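Filed under: Student Work > Design and Making > Year 2 Reports

Setting the Table: A Report on Bread, a Bowl and One Small Surface

Module: Everyday Objects, Pembridge workshop
Submitted: March 22, 2025

1. What we set out to do

The original plan was a study of how people lay out breakfast when there isn't much room for it. The plan before that was a study of kitchens in Steltstead, but it needed kitchens, and the people who owned them had reservations. So we settled on one small table, one bowl and some bread, and spent most of February moving them about.

The question was simple enough to fit on the form: if a bowl goes in the middle, where does everything else end up, and does anyone mind?

2. Materials

The table was covered with a green cutting mat. We chose it for the printed grid, which let us note positions without a ruler, and it also hid the state of the table. The mat has angle guides and circles on it as well. We used the circles once, to settle an argument about whether a bun was round.

The bowl is pink, ceramic and larger than the job called for. A cereal bowl would have been more typical, but this one showed up clearly against the green. It stayed empty throughout. We had meant to fill it in the second round, and the second round was cancelled for reasons of soup. 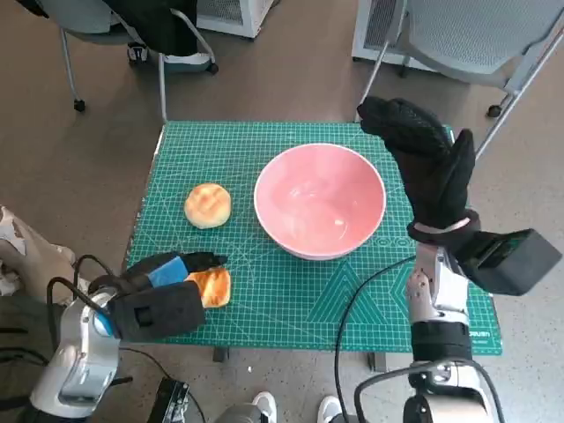
Bread was the variable. We worked with two kinds, a round bun with a criss-cross top and sliced toast, on the grounds that one rolls and the other doesn't. The bun rolled far less than our risk assessment had promised.

3. Method

Each layout began with the bowl near the centre of the mat. The bun was placed first and the toast second, and the positions were written down by grid square. We recorded 60 layouts over nine sessions and then asked classmates to pick the one they would sit down to.

4. Findings

Most people wanted the bun beside the bowl and the toast nearer to them. Toast, we were told repeatedly, is for picking up. Putting it behind the bowl was called "hostile" on one form and "fine" on seven, so opinion is divided, though not very evenly.

The size of the bowl mattered more than we expected. It pushed everything else outwards, and the layouts people disliked were mostly ones where the bread had ended up near the edge of the mat. Crumbs collect along the grid lines, which made our notes easier to check and the mat harder to clean.

5. What we would change

A smaller bowl. Fresher toast. A form without a box marked "Other", which attracted poetry.

Student reports, Pembridge | Contact the module office | © 2025 | Back to top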